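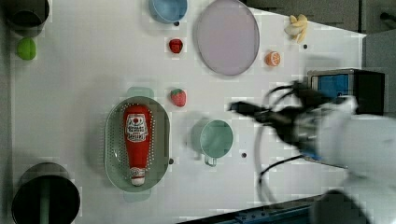 Figure 4. Overhead view of the play-food table during a pass. The ketchup bottle is lying in the colander.

4. Teaching a pick-and-place task by remote control

Read this section before you record anything you plan to keep. The sales sheet for the Dabbas hand controller says a new operator can teach a task in one afternoon. In our shop that has been true of operators who already knew how to drive the arm. Plan on longer.

This section covers remote teaching with the Dabbas controller and the Clirkard recording software. For guiding the arm by hand, see section 5.

4.1 Before you start

1. Clear the table of anything that is not part of the task. Tools, drinks and phones all end up in recordings, and the software will not warn you.

2. Check that the cables at the gripper have enough slack to follow the arm to the far side of the table. Move the arm there at slow speed and watch them the whole way.

3. Set the speed limit to 44 percent. The factory setting is higher. We have not seen a beginner do good work at the factory setting.

4. Write the task down as one plain sentence, such as "Put the ketchup in the colander." If two people read the sentence and disagree about what counts as done, write it again.

CAUTION: The speed limit applies only while the controller is connected. If the link drops and comes back, the limit returns to the factory setting without a message. Check it after every reconnect.

4.2 Recording a pass

1. Put the arm in its rest position and close the gripper once to confirm that it responds.

2. Lay out the objects. Change the layout a little for each pass. Move the mug, turn the plate, swap the strawberry and the orange slice.

3. Press Record, then wait for the tone. The light on the controller comes on before recording has really begun, so go by the tone.

4. Bring the gripper in over the object at a steady pace. Slow down before you lower it.

5. Close the gripper, lift, carry and release. If you miss the grasp, you may try once more in the same pass. After a second miss, stop and throw the pass away.

6. Back the arm off until it is clear of the table, then press Stop.

Note: The overhead view blurs when the arm moves fast. A blurred arm is harmless if the objects stay sharp. A blurred object at the moment of the grasp is a reason to record again, whatever the quality score says.

Note on the quality score: Clirkard gives every pass a score out of 100. We do not know how it is worked out, and Plirkel support did not tell us when Noreen Lodhi asked them in August. Passes with high scores have included one where the gripper closed on nothing. Watch the recording yourself.

4.3 Round and odd-shaped objects

Small round pieces, such as the lime, roll when a finger touches one side first. Come straight down and center the fingers before closing. A bowl or plate needs a rim grasp, and the automatic grasp helper is poor at those. Turn it off under Settings, Assist.

CAUTION: Do not reach in to straighten an object while the arm is live. Press Stop, wait for the arm to hold still, and then use your hand. The software's Pause button does not cut power to the motors.

4.4 How many passes are enough

The Plirkel guide gives one number for every task. We would not rely on it. Issa Nseir recorded 592 passes of a single sorting task, and the trained arm still failed whenever the bowl was moved to the other side of the table. He had left the bowl in the same place all the way through. More passes of the same layout will not fix that.

Train early on a small set, test with a layout you did not record, and look at where it fails. Record new passes for those cases only.

4.5 Testing

1. Load the trained task and set the speed limit again.

2. Keep one hand on the stop button.

3. Run the task on two layouts that are not in your recordings. Do not help the arm.

4. Write down every failure, including the ones that looked like bad luck. Send the sheet to Walid Sabbagh with the name of the task and the software version.

A task that passes only on the layouts you recorded has not passed. Go back to 4.2.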